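# Emptying cartons of parts: what do I do with the dark shiny bags?

**Yolanda Mateos**

I've taken over the packing bench at a small repair workshop in Jernham and I'm clearing a backlog of returned parts. We have 223 cartons to get through. Most hold one or two circuit boards in those dark, see-through bags that look a bit metallic, and under them there's often a crumpled silver sheet at the bottom.

Can I reuse the bags? And is the silver stuff worth keeping, or does it go in the bin? My predecessor threw everything into one sack, and the recycling firm has started sending it back.

**Eusebio Cuesta**

Reuse them if they're in good shape. The coating is very thin and it wears off along creases, so a bag that's been folded small and stuffed in a drawer for a year isn't doing much. What I do:

- Hold it up to the light. Pinholes, splits or white crease lines, it goes out.
- Check the open end. If someone has torn it open in a jagged line, trim it straight, or use it for a smaller board.
- Peel off old part labels. We once posted the wrong board to Utance and it was down to a label left on.
- Store them flat in a shallow tray, sorted by size.

Take the bag out by the closed end only if you've already checked it's empty. Small screws collect in the corners. Work on a clear light-coloured table so you can see anything that drops.

Don't cut the flaps off any carton you plan to send out again. Ours with no flaps get used as open bins on the bench and they last for months. 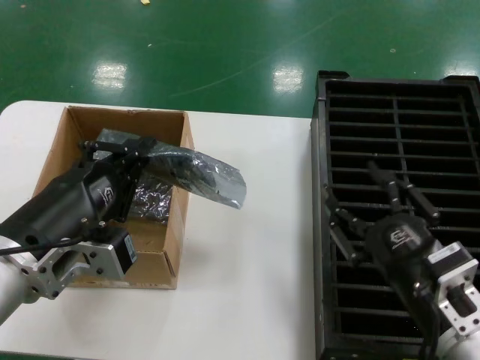 *Bag coming out over the side of a carton with the flaps off, silver sheet still in the bottom.*

The silver sheet I'd leave till last. Lift it out in one go and shake it over the table. If it's as wrinkled as that one I wouldn't wrap a board in it again, but it will do as filler round something that isn't electronic.

**Julián Mateos**

just bin the lot, new bags are cheap

**Estíbaliz Robles**

They're cheap if you buy 4,000 at a time. We don't have the shelf space.

On the recycling: the bags are mixed layers, so they can't go in with clear plastic film, and that may be why your sacks are coming back. Ask your firm whether they take them at all. Ours doesn't, so the worn ones go in general waste. Cardboard goes flat in the cage, with the tape pulled off first.

I got through almost 17 cartons an hour once I stopped sorting as I went. Empty everything on to the table first, then do all the bags together.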